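Drinks baskets: frequently asked questions

Answers to the things people ask most about the drinks baskets at Galum House. If your question is not covered, write it in the book on the second-floor landing and it will be looked at on Monday.

The basket, the bag and the cartons:
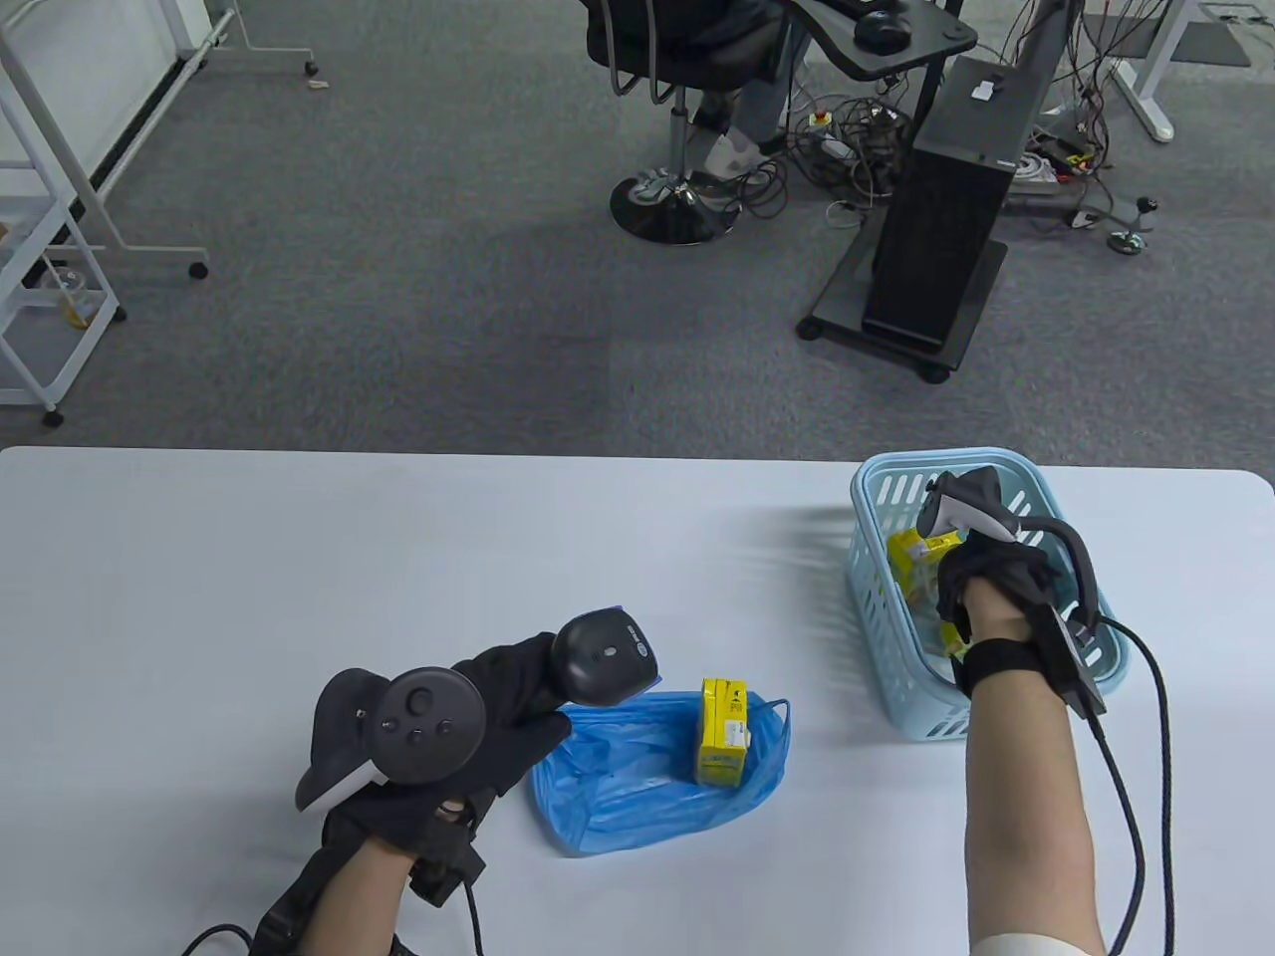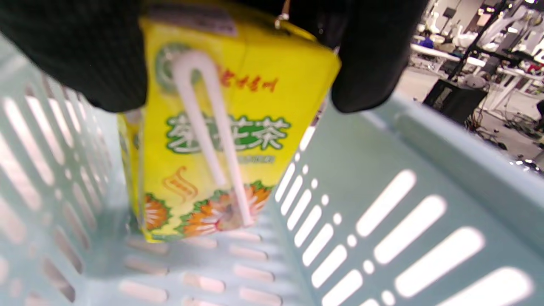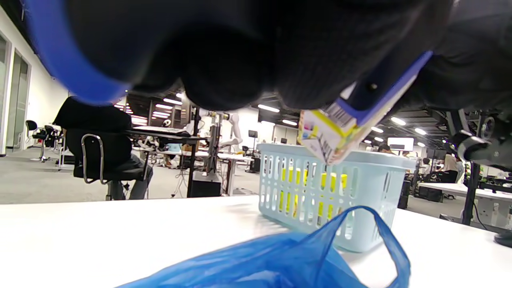

What is in the baskets?

Small cartons of ready-to-drink tea. Chrysanthemum tea is the usual one and comes in a yellow carton with a straw attached to the front. We sometimes get lemon tea or soya milk when the shop is short. There are no fizzy drinks and no cans.

Where are the baskets kept?

There is one for each of the three shared rooms: Merach, Salcedo and the long room on the ground floor. They sit on a table during the day. Please do not put them on the floor, as people trip over them and the slots pick up fluff from the carpet.

Why plastic baskets and not the cardboard trays?

The trays went soft if one carton leaked and then everything had to be moved. The plastic ones can be rinsed in the sink. The slots also let you see from the side whether there is anything left.

How should I fill a basket?

Bring the cartons over in a carrier bag and put the bag down on the table next to the basket. Take the cartons out one at a time and lower them in. Do not tip the bag up over the basket. Straws come unstuck when cartons land on each other, and a carton without a straw tends to be left until last.

Stand the cartons upright if they will stay up. If the basket is nearly empty they will fall over, and it does not matter. Check that no straw is poking through a slot.

How many go in?

Eight is comfortable. You can get more in by stacking a second layer, but the basket is then awkward to carry and the bottom ones get squashed.

What do I do with the carrier bag?

Flatten it, fold it and put it in the drawer under the kettle. If it has a hole or is sticky inside, put it in the bin. We had a drawer so full in December that it would not open, so take one home if you need it.

A carton has leaked. What now?

Throw it away, take the others out and wipe them with a damp cloth. Rinse the basket with warm water and a drop of washing-up liquid, then turn it upside down on the draining board. The tea is sweet and will stick to the table if it is left, so wipe that as well.

Do the cartons need to be in the fridge?

Not until they are opened. Some people like them cold and put a few in the fridge door in the morning. That is fine, but put your initials on them or they will be treated as anyone's.

Is there a date on the cartons?

Yes, though the place varies from one make to another. When you top up a basket, move the older cartons to the front.

How many do we get through?

Roughly 80 a month over the three rooms. It goes up in hot weather.

How much do they cost?

Nothing for people using the rooms. They are bought from the Lillanis fund with the tea, coffee and biscuits. Please keep it to one each on busy days.

Can I recycle the empties?

Yes, in the mixed recycling bin by the back door. Push the straw inside, squash the carton flat and make sure it is drained first. Straw wrappers go in the ordinary bin.

Can I borrow a basket for an event?

Yes, if you bring it back the same day. Sign for it in the landing book and return it empty and clean.

14 shares
3 comments

Related
Kettle and hot water: frequently asked questions
Booking Merach and Salcedo
What goes in which bin
Lost property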